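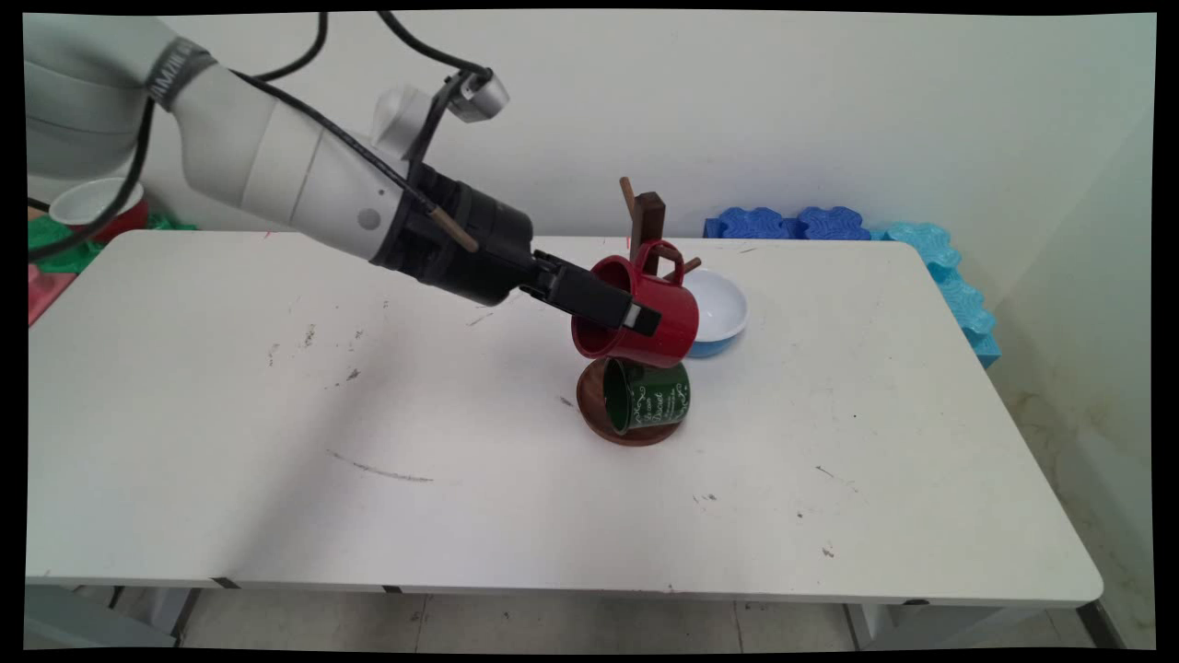 Britau has stopped unattended running on its mug-handling cells after a gripper fault caused repeated drops at its Clolstead site. The fault affects the part of the task in which a two-finger gripper holds a mug by the rim, on its side, and brings the handle to a peg on a wooden mug tree. On 165 of 2,858 logged attempts the fingers opened before the controller had confirmed that the handle was on the peg. The company gave the figures in a service note dated 18th October. No injuries were reported.

The cells are used to test handling software on household crockery before it is passed to Kivis, which supplies kitchen equipment to canteens and care homes. Each cell has one arm and a table. A run consists of picking up a mug, turning it, hanging it and backing the gripper away without touching the tree. The control software is Britau's own. The gripper controller comes from Baluyot.

According to the note, the early openings were traced to the way the gripper controller handles a lost message. The arm and the gripper exchange a short status signal many times a second. If several signals in a row go missing, the gripper is meant to hold its last commanded force and raise an alarm. A firmware update installed in January changed this. Under the new version the gripper restarts its connection and, while doing so, returns briefly to its default state. The default state is open.

The fault did not show in bench tests, where the cable between arm and gripper is short and does not move. On the cells the cable runs along the outside of the arm and bends sharply when the wrist turns over, which is also the point at which the mug's weight is off centre. Engineers were able to reproduce the dropout by flexing a worn cable by hand with the arm powered and the gripper closed on a test block.

Milagros Sebastian, who leads the handling work at Britau, said the drops had first been put down to poor grip on glazed surfaces. Rim grips are less secure than body grips, and finger pads had been changed twice before the logs were checked against the network record.

"The force reading was normal right up to the release, and that should have told us sooner," Sebastian said. "A mug that slips shows a falling force over several readings. These showed full force and then nothing."

The note also records a second fault, which it treats as the more serious of the two. After the connection restarted, the arm carried on with its planned path as though it were still holding the mug. In most cases this did no harm. In a small number the open fingers met a peg during the retreat, and the collision limit stopped the arm only after the tree had been pushed out of place. The cells have interlocked doors, but staff are allowed to open them at reduced speed to reset the table, and the arm could in principle have moved on from a false state while someone was reaching in.

Britau has made three changes for now. The gripper firmware has been returned to the earlier version on all cells. The arm now stops if no gripper status is received for 1,000 milliseconds, and it will not restart without a manual reset outside the doors. Cables are to be replaced after 592 hours of running, whether or not they show wear.

The time limit is likely to be shortened. Sebastian described it as a starting value, set long enough to avoid false stops while the old cables are still being changed - a tighter limit will be tried once that work is finished.

Baluyot has accepted that the default state was changed without being listed in the release notes and says a corrected version is in testing. It has asked other users of the January firmware to go back to the previous one where a dropped load could cause damage or injury. Users who need to stay on the current version are advised to set the default state to "hold" by hand and to check the setting after every power cycle, as it is not kept in memory.

Attended runs at Clolstead are continuing at reduced speed. Kivis said its delivery dates had not changed.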